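# Brellow Hard Wax Oil, Clear Satin

Brellow is a one-part oil and wax finish for indoor wood. It goes on with a cloth or a short-nap pad and suits tabletops, benches, shelves and desks. Unitz makes it in one sheen and two can sizes.

**Sizes:** 800 ml can, 7 liter pail
**Item codes:** BR-800, BR-7L
**Coats:** two on new wood, one for upkeep
**Recoat after:** 10 hours
**Full cure:** 21 days

## Before you start

Sand bare wood to 150 grit and vacuum off the dust. Going finer than 180 closes the surface and the oil won't soak in well. Old varnish has to come off completely. Old oil can stay if it is clean and dull.

Stir the can, don't shake it. The wax settles on the bottom, and a can that has stood since last winter may need five minutes with a flat stick.

## Applying

Pour a small amount on the wood and spread it thin along the grain. Wait 15 minutes, then wipe off everything that has not gone in. Puddles left in corners stay sticky. Repeat the next day.

Light use is fine after two days. Keep water, tape and rubber feet off the top until the cure time has passed.

Lay used rags flat outdoors to dry, or soak them in water and put them in a lidded metal can. Oily rags left in a pile can catch fire by themselves.

## Color

Clear satin warms most woods slightly. Maple and birch turn a little yellow, and walnut goes a good deal darker. Test on the underside first. Satin still picks up window light at a low angle. For a flatter look, order Gentile Matte.

## Ordering

The pail ships by ground only. Cans are in stock at the Prarnovham warehouse, and pails are due again in March. For trade pricing, write to Gemma Monti at the order desk.
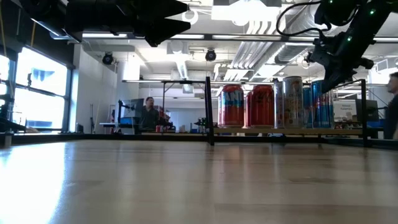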